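Speaker notes — "The Third Film Is Always Like That"
Monday slot, 40 minutes with questions. Water is on the left. Last time it was on the right.

Open cold, no hello. Read the studio's synopsis of Ovance: Ashfall in a flat voice, all of it, including the sentence with four planets in it. Wait. If they laugh, skip the next paragraph.

If they don't laugh: explain that Ovance was a comic first, that it ran for 196 issues, and that the films have so far adapted nine of them, three of those twice.

Then the question for the evening. Why does a franchise keep going back to the one story it already botched? My answer is that the people in charge remember the cover and have never opened the issue. I can defend this. I've read the interviews.
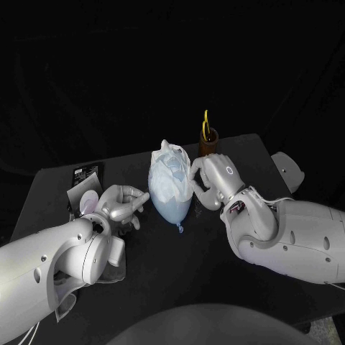

White robot arms and a pale blue balloon, black tabletop.

Slow down here, I rushed it in rehearsal.

Film one: modest, a bit gray, ends on time. The villain wants something you could write on a napkin. Opened on 1011 screens and did fine. Say "fine" like it's a compliment, it is one.

Film two: opened on 3503 screens and behaves as if it knows. Two villains, one wedding, the Droltlow sequence. Be fair to Droltlow. A city folding up like a road map is still the best ten minutes in the series, and the score drops out for most of it — play the clip if the sound works, hum nothing if it doesn't.

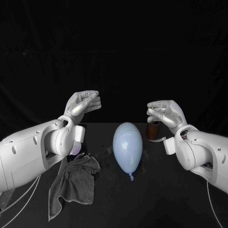 Which brings us to film three, and the business of the heroine turning bad. In the comic it takes most of a year. She's short with people. She forgets a birthday. By the time she burns the moon you've been worried for months. In the film she touches a glowing rock before the first act is over, and her eyeliner does the rest.

Mention the reshoots, briefly. The ending was moved from space to a train. I like the train. I'm told this is a minority view.

Loltenard cut: someone will ask, so get in first. Yes, it's longer. Yes, the moon is back. The dialogue is the same dialogue.

Read out the responses to my newsletter piece, keep a straight face.

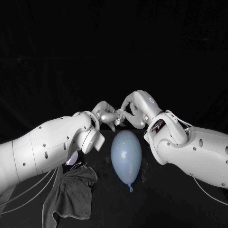 Savchuk wrote in to say that the third film is the only one with any feeling in it, that the rock is obviously grief, and that I should watch it again after a bad week.

I did watch it again. The rock is possibly grief. Concede this, they like it when I concede something.

Last section: the reboot, due in May, is adapting the same story. Pause for groaning. Show of hands, who's going anyway? Put mine up first.

Questions. Repeat each one into the microphone. No spoilers for the comic past issue 60.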